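Notebook, Perception and Control, shared section
August, entry opened 9:40 a.m.
Subject: Fingertip masking and low-texture pose tracking, Plernoren stack

Purpose of the entry. To record the state of the fingertip mask in the Plernoren tracking module, and the changes made this morning to the feature selection step. Colleagues working on the Mollel planner should read the note on timestamps before merging.

Background. The tracker estimates the motion of the hand-held gripper from the wrist camera and the inertial unit. Over textured surfaces the two sources agree well. Over plain tabletops the visual front end has few stable corners to work with, and it tends to select points on the fingers themselves. Those points move with the camera. The filter then reads them as evidence that the gripper is standing still, and the position estimate lags behind the hand. The fault was first entered under ticket 373 and was reopened after the Losa recordings were processed.
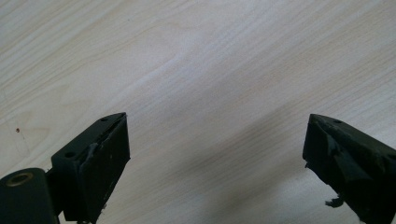
Entry by the Perception Software Group, Losa bench

The pale wood table is a hard case for the present settings. The grain is fine and low in contrast, it runs on a diagonal, and the brighter area toward the upper middle carries almost no usable gradient. The small reddish-brown speck near the left edge is the sort of point the tracker should hold on to. With the default threshold it was rejected as noise, while the screw holes in the fingertips and the creases in the tape on the right finger were accepted.

The existing mask is a fixed polygon drawn from the CAD outline of the fingers. It assumes that the left and right fingers are mirror images. In use they are not identical. The left pad is worn and ragged along its upper edge, with a torn gray patch near the corner, and the right finger has loose shreds of tape hanging below it. A few pixels of tape outside the polygon are enough to attract features, and the soft shadow between the fingers adds a second source of error, because it also travels with the tool.

Changes made this morning:

1. The polygon was replaced with a mask computed from each recording. Pixels whose appearance stays constant while the inertial unit reports motion are assigned to the tool. The result is dilated slightly to take in loose tape.
2. The shadow is handled by a weight map and is not masked outright. Full masking removed too much of the table between the fingers.
3. The corner threshold is now set per tile, so that low-contrast tiles may still contribute points.
4. A line term was added for grain direction. It constrains motion across the grain only and must not be used for motion along it. The covariance has been set accordingly.

Test set. The Losa replay contains 2,963 frames. The old front end lost track in 487 of them; the revised one loses track in 273. Most of the remaining failures occur when the gripper moves parallel to the grain, as expected from item 4. The loop timing is unchanged on the bench computer.

Note on timestamps. The replay tool writes camera time at the end of exposure, and the Mollel planner reads it as the start. The offset is small but shows up as a bias during fast turns. A correction flag has been added to the replay configuration and is off by default. Please do not correct for it in the planner as well.

11:15 a.m. The mask computation fails if a recording begins with the gripper at rest, as there is no motion to separate tool from table. For the present the module falls back to the old polygon until enough motion has been seen, then switches over. The switch produces a small step in the estimate. The Fullar logger marks it as event code 6, and it should be left out of any accuracy figures.

Open items. Smooth the switch between masks. Repeat the replay with the line term disabled, to see how much of the gain belongs to the mask alone. Decide whether a mask may be carried over from one recording to the next when the fingertips have not been serviced. Branch is pushed and awaiting review; the configuration used for the test set is stored beside the logs.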